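Subject: Re: [pravmont-fitout] Black marble top and white sink basin, kitchen point

On August 12, 2020, the Pravmont fit-out desk wrote:
> The worktop schedule lists item 34 as black marble, white and grey
> veining, with a white rectangular basin set in. Trakel want the sealer
> confirmed before they close the June order. Is the polished finish to
> stay, and does anyone object to cloths and crockery being kept on the
> stone beside the basin?

Polished finish to stay. A honed top would hide water marks better, but it would not match the two tops already supplied by Neves.

Sealer: Ploritz, two thin coats, 30 minutes between coats, surplus wiped off before it hazes. Keep it off the basin. The joint between stone and basin takes neutral-cure silicone only — acetic types can etch marble.

No objection to cloths, provided they are put down dry. A damp folded cloth left overnight can leave a dull patch that needs repolishing. Cups and bottles are fine on the stone if the bases are wiped. Nothing acidic, and no limescale remover on or near the basin edge.

Cut length is 2,181 mm, as on the revised drawing. The 1,371 mm figure in the first schedule is the old one and should be struck out.

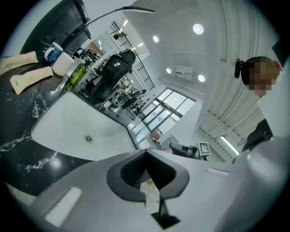

Kitchen point, veined black top and basin, with cloths, cups and green bottle beside it.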